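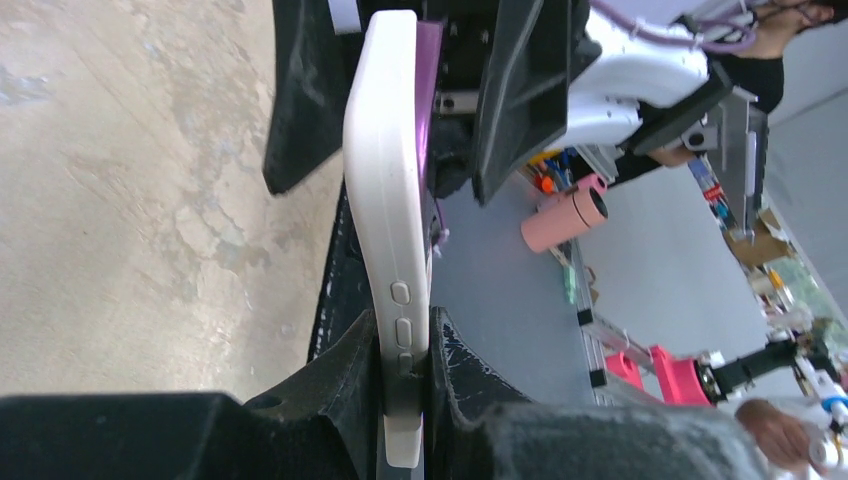 Trandeck Community Help
Perception and control > Wrist cameras

Learned insertion policy degrades after camera driver update, handheld items only

Posted by Daiane Portela
Product: Trandeck runtime, Dalanus grasp module
Status: resolved by poster

Our laboratory operates a handling station on which an arm picks up mobile telephones, turns them and places them upright in a cradle. The policy was trained by imitation on demonstrations recorded at the same station, and it takes two inputs: the stream from the wrist camera and the joint state, including gripper opening. The demonstrations were collected over several weeks in January and February, and the station performed acceptably until the camera driver was updated as part of a general maintenance release.

Following the update, the behaviour is as follows.

The approach and the grasp are unaffected. The fingers close on the telephone at the expected height and the measured opening is normal. Once the item is held, however, the arm begins to correct its wrist angle when no correction is needed. The correction is slow, always in the same direction, and continues until the joint limit monitor stops the run. If the item is a plain block of similar size, the correction is much smaller and the placement sometimes succeeds. With a telephone in a protective case it fails on every attempt.

I have confirmed the following points:

The hand-eye calibration was repeated and the residual is within our usual limits.
The policy weights have not changed (the checksum matches the archived file).
The lighting at the station has not been altered.
The wrist camera has always been mounted sideways, and the recorded demonstrations are sideways as well. We have never considered this a problem, as the network was trained on the images in that orientation.

Replaying an old recording through the current policy gives correct actions. Running the same policy on the live stream does not. I should be grateful for advice on where to look next, and in particular on whether others have found that the appearance of the case (buttons, rounded corners, reflective areas) can cause a fault of this kind. Our present inclination is to collect 50 new demonstrations and retrain, but I would prefer to understand the cause before committing operator time to it.

Valdir Figueiredo
Member

We had something similar with shiny objects. Reflections move in the picture when the wrist turns and the policy believes the object is moving. I would recommend matt tape over the reflective parts, and a polarising filter if your lens accepts one. It would also be advisable to lower the exposure. More demonstrations generally help. With 50 you should notice a difference.

Daiane Portela

Thank you for the suggestion. Matt tape was applied to the reflective areas and the run repeated. The drift is unchanged in direction and in rate. I do not exclude reflections as a contributing factor, but the old recordings contain the same reflections and are handled correctly.

Dirceu Cavalcanti
Support engineer, Dalanus module
Accepted by poster

The most useful statement in the original post is that the old recording produces correct actions and the live stream does not, with identical weights. That places the fault between the sensor and the input of the network, and retraining should be deferred until that section has been examined. New demonstrations recorded through the altered path would probably conceal the fault, and you would then hold two sets of data that cannot safely be combined.

I would suggest checking the items below in order.

First, the orientation flag. Earlier versions of the driver delivered images exactly as the sensor produced them. Recent versions read the mounting entry in the station description file and, where that entry is present, rotate the image before publishing it. A station whose camera is mounted sideways, and whose description file says so, will therefore receive upright images after the update without any change having been made by the user. Save one image from an old recording and one from the live stream with the arm in the same pose, and compare them at full size. Please do not rely on the preview panel for this comparison. The panel applies its own rotation for the convenience of the operator and will show both images the same way up.

Secondly, the crop. When the driver rotates an image it must also decide how to fit a wide picture into the shape the network expects. The default is a centre crop after rotation, whereas the old path cropped before rotation, if it rotated at all. In a view from the wrist, the fingers and the held item fill much of the picture, and the position of the finger pads relative to the edges is among the strongest cues available to the network. A crop displaced by even a small amount will look to the policy like an item that has turned in the grip. A continuous correction in one direction is what I should expect to see in that case.

Thirdly, the time stamps. Rotation is carried out on the processor and takes time. If the stamp is applied after rotation instead of at capture, the image will be paired with a later joint state than the one to which it belongs. On its own this usually causes oscillation and not steady drift, so I place it last, but it should be corrected if found.

As to why the approach is unaffected: before contact, the policy appears to depend largely on the joint state, particularly where the item is always presented in the same place. You may test this by covering the lens during the approach, at reduced speed and with the stop within reach. I would expect the approach to be nearly unchanged.

As to the difference between the block and the telephone, I can offer only an opinion. A plain block gives little indication of which way up it is. A case with buttons on one edge gives a good deal, and the policy may have learned to use it. The more the network relies on such detail, the more severely it will react when that detail appears on the wrong side.

To restore the former behaviour, set the rotation option in the driver section of the station file to "none" and the crop option to "sensor". Both must be set. Restart the camera service and not merely the policy node, as the options are read only once.

Daiane Portela

I am pleased to confirm that the first and second items were both present. The live image was upright, while every archived recording is sideways. The station file does contain the mounting entry; it was added by a former colleague for documentation purposes and had never previously had any effect.

With rotation set to "none" alone, the drift was reduced but did not disappear. With both options set, 29 consecutive placements were completed before we ended the test. The time stamps differ by a small and constant amount, which we shall address separately. The retraining has been cancelled.

I have one further query. Is there a recommended means of detecting a change of this kind automatically? The checksum on the weights gave us false reassurance.

Dirceu Cavalcanti
Support engineer, Dalanus module

We advise storing a reference image with each trained policy, taken with the arm in a fixed pose and the gripper closed on nothing. At start-up the runtime moves to that pose and compares the live image with the reference, restricted to the area occupied by the fingers. The fingers are rigidly fixed with respect to the camera, so their outline should agree closely whatever happens to be on the table behind them. The comparison script is supplied with the module under tools, but is not enabled by default.

Please allow some tolerance for wear. Finger pads become scuffed, and a threshold set on new pads may raise an alarm after a few months of service.

Carmela Bermúdez
Member

For the benefit of readers using the Trindik bridge: the driver options in the station file are ignored when images are received through the bridge. The equivalent settings are in the bridge's own configuration, and the crop setting there is called "window". I was unable to find this in the manual and obtained it from the release notes.

The reference image check does work through the bridge, although on our station it had to be run twice after a cold start – the first image arrives before the exposure has settled and the comparison fails. We now discard the first few images.

Gervásio Pacheco
Moderator

The title has been amended for ease of searching. The original title referred to a gripper fault. Members reporting drift that began before the driver update are asked to open a separate topic and to attach one raw image from the live stream, together with the driver section of the station file.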